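Notebook, Hevthorpe bench, September, late afternoon

Spent most of today going back over our house rules for hand-held gripper collection with Konrad Gasser, and I'm writing them up while they're still fresh in my head (and while the tea is still warm). The Tunora set has grown to 2,000 episodes now, and it was lovely to look back and see how much better everyone has got at this! Still, the old rules were written for blocks and cups, and snack packets are a different animal altogether.

What we agreed, more or less in the order we argued about it:

1. Start every episode with the fingers wide open and hold still for a breath before moving in. Konrad wanted this in capitals - I talked him down.

2. Look over the finger pads before each batch and swap them after 700 grasps, even if they still look fine to you.

3. Leave the household as you find it. Patterned covers, bags on the floor, all of it stays. Clutter goes in the notes, and so does any packet already outside the box. 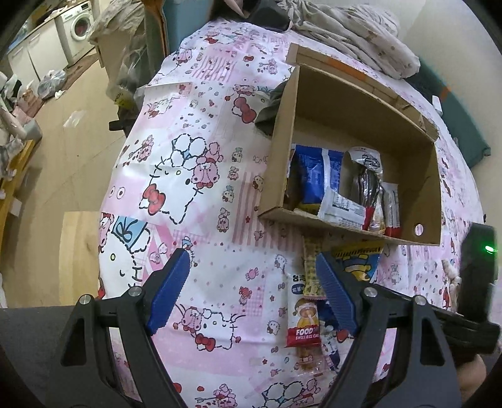

4. Take shiny wrappers by the flat part, never by the seam, and go slowly. If one slips, keep recording and tag it as a slip.

5. No more than 6 episodes before the operator rests the wrist. I mean this one kindly but quite firmly.

Still to settle with Atico: who signs off on the tags. I'll ask Konrad again tomorrow morning.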